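**Taping off a swap table: paper or bare wood?** 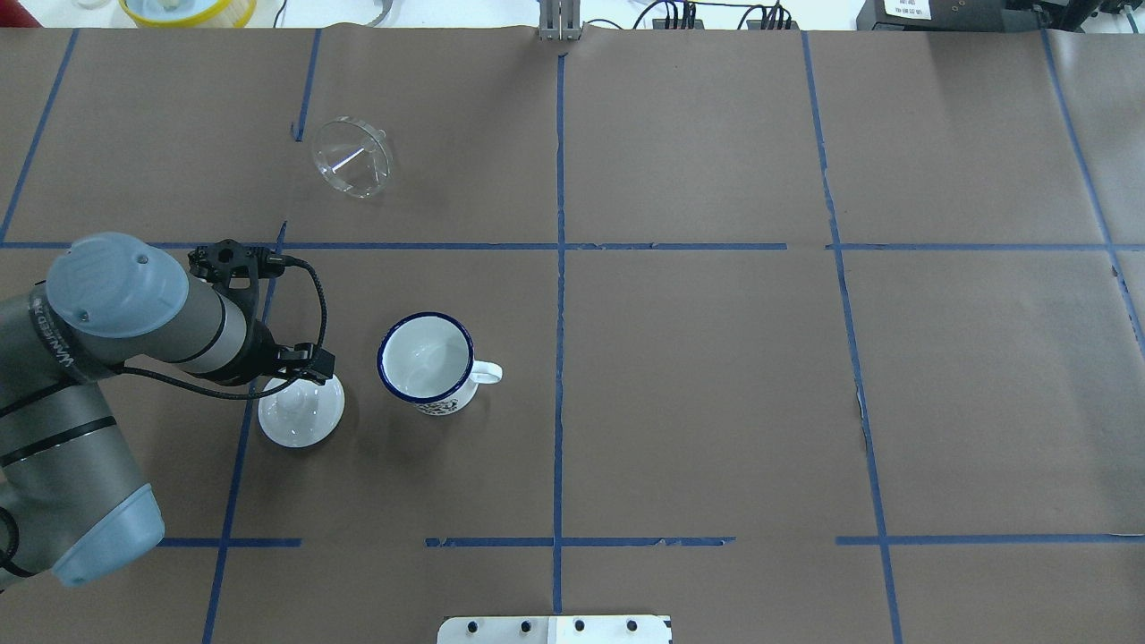 **fornelden_jo** wrote:
I'm setting up the tables for our January mug and teapot swap and I am so into this painter's tape idea! Brown paper over the whole top, then blue tape to make boxes, one box per piece. I started with enamel because it's my favorite (of course). A white mug with that dark navy rim just pops against the brown, and you can spot it from across the room. Lids get set down next to the pieces, so people can check the inside of everything without juggling. We have 21 people signed up and I need five tables like this. Any tips before I do the rest?

**Queiroz_kettles** wrote:
Love it!! Kraft paper is the best backdrop for white enamel. My one gripe is your lower cross line -- it's got gaps in it already. Cheap tape? Press it down with the back of a spoon and it holds way better.

**tapeandtwine** wrote:
I'd skip the paper. Tape straight on the table, peel it off at the end, done. Paper creases and then the small lids rock.

**fornelden_jo** wrote:
Bare tables scratch, and the Caltby hall charges for that. I'll take a few creases! Spoon trick is going on my list though, thank you.

**Queiroz_kettles** wrote:
With jo on this one. Overlap your sheets by two inches and tape the seam underneath, they lie pretty flat.

**tapeandtwine** wrote:
Fine, but then make the boxes bigger. A teapot with its lid off takes up roughly twice the room of a mug, and handles end up over the line. We had that at the Illico swap and people kept picking up the wrong lid.

**fornelden_jo** wrote:
Ooh, good point. Two tables with big boxes for pots, then, and the other three for mugs. Dalva Miranda is bringing her whole blue-rim collection, so those will fill up fast. Can't wait!

**tapeandtwine** wrote:
Still say no paper. Save me a box for a sugar bowl.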